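Steamed buns, second attempt

Aug 4, 2020

Quick one, lunch is nearly over and I promised Ailbhe I'd write up the buns before I forget what I did.

Dough first. Plain flour, yeast, spoon of sugar, warm milk, drop of oil. Reet Kivi gave me her version back in May and I ignored half of it, so the first batch came out like golf balls. Did it properly this time. Kneaded till my arms hurt, then left it alone under a tea towel. That's the bit I always skip. 27 minutes for the second rise, kept an eye on the clock and everything.

Then the steamer. Still love the steamer. Small electric one, cream base, steel basket with holes, glass lid. Lives on the table now instead of at the back of the cupboard behind the roasting tin, so it gets used. White plate next to it for the ones coming out. Pots stacked against the wall becuase there's nowhere else for them to go. Really must sort out the pots. 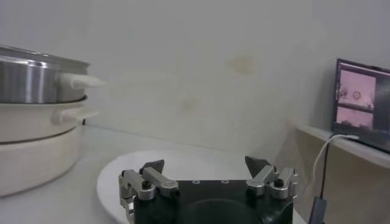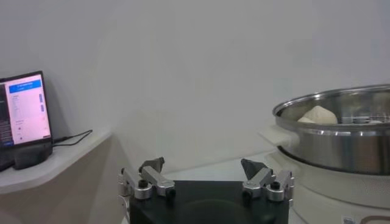
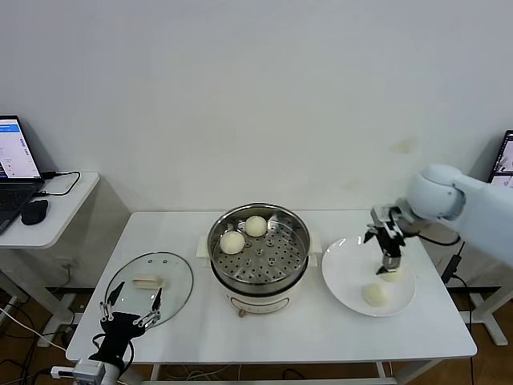 Do you have to line the basket with paper?

Small squares of baking paper under each bun will stop them sticking, but a thin wipe of oil over the basket does nearly as well.

Darragh asked me that and I gave him a much longer answer at the time, sorry Darragh.

Other things. Leave room between them, they swell. Don't lift the lid to check, I know, I know. When the time's up, turn it off and wait a couple of minutes before opening or the tops wrinkle. Mine wrinkled in May, every one. Tongs are fine for getting them out if you go gently, fingers if you're brave.

Filling: none. Wanted to get the plain ones right first. Senan thinks plain is pointless and wants pork. Ciarán will eat them with jam, which I'm not discussing. I had mine with soy and a bit of chilli and went back for anohter.

Next time I'm weighing the dough. 100 grams each is too big for this basket I think, so will go smaller and see. Also want to try half wholemeal but Reet says don't.

Right, washing up. Lid goes in by hand, it doesn't like the dishwasher. Recipe with the proper amounts when I find the bit of paper.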